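4.2 The sloped bin and what ends up in it

We had assumed, when the study was planned, that the choice of container would be the dull part. A bin is a bin. The households in Grostilstead were given a free hand with everything else (what they kept, where they kept it, how long an object could go unclaimed before it counted as abandoned), and we expected the differences between them to come from habit and floor space. The shape of the container turned out to matter more than either, which is a humbling thing to write after two pages on habit.

Most catch-all bins have straight walls. Things dropped into them pile up where they land, and the pile keeps a rough record of the week: Monday at the bottom, this morning on top. Participants used that record without being told to. Asked where a missing item might be, they said "deep" or "near the top" and were usually right. Several were proud of this and described it as a system.

A bin with slanted sides keeps no such record. Small round things go down the slope and meet at the bottom, whatever day they arrived, and soft things go where the round things have left room. One participant in the Travden group called hers "the sink" and did not mean it kindly. In the diaries from May, owners of sloped bins wrote "bottom" for nearly every item, including items they later found under the sofa.

We sorted the contents with the Pandey scheme, which asks of each object whether it is hard or soft, whether it has a clear top, and whether its owner can name it without picking it up. The third question caused the trouble. Coders who agreed happily on hard and soft would spend a coffee break on whether a lump of molded plastic had a name. The scheme allows the answer "part of something," and we came to lean on it more than its author would probably like. Of the 29 bins in the final sample, 11 had sloped walls and the rest were straight. The sloped ones drew "part of something" far more often, and we suspect that the slope is only partly to blame. People seem to put their better-known belongings in the bins that stack well.

Figure 3. Mixed contents on the floor of a sloped bin. A soft pink-and-maroon object with a white band lies near a dark disc and a small blue block; clear glossy plastic items with small colored parts form a cluster.
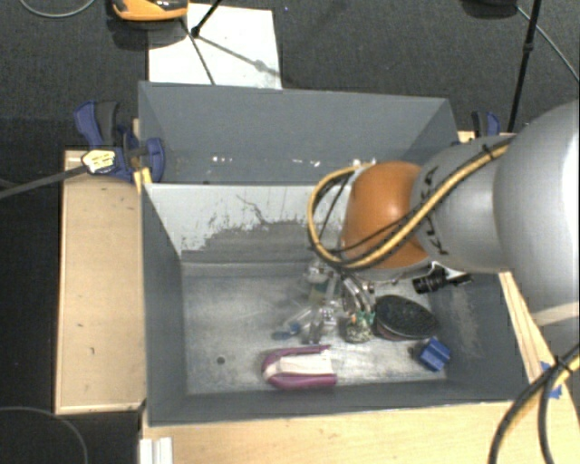
Clusters deserve a word of their own. The scheme treats a cluster as several objects that happen to be neighbors, and on a flat floor with steep sides that is a reasonable view. Participants did not share it. They spoke of "the plastic stuff" or "the bits," in the singular as often as not, and when asked to remove one thing from the bin they would lift the whole lot and put it down again beside where it had been. Coders following the Marno guidelines split such a group into its members. Coders following their own good sense did not, and agreement between the two camps was poor. We report both counts in Table 2 and have no strong feelings left about either.

Wear was easier. Scuffing on the inner walls was scored by eye on a short scale, from clean to heavily marked, and the scores settled after one round of discussion. We had hoped to use wear as a stand-in for age. It did not serve: owners who had bought their bins in the same month gave us walls at both ends of the scale, and one spotless bin had been in the family for 22 years, apparently as a place to store another bin.

What can be said with some confidence is modest. Sloped walls bring unlike things together, and once together they are described as one thing, "the bits," by the people who own them. Whether this makes the bits harder to find is taken up in Section 4.3, where the search times are less tidy than we would wish.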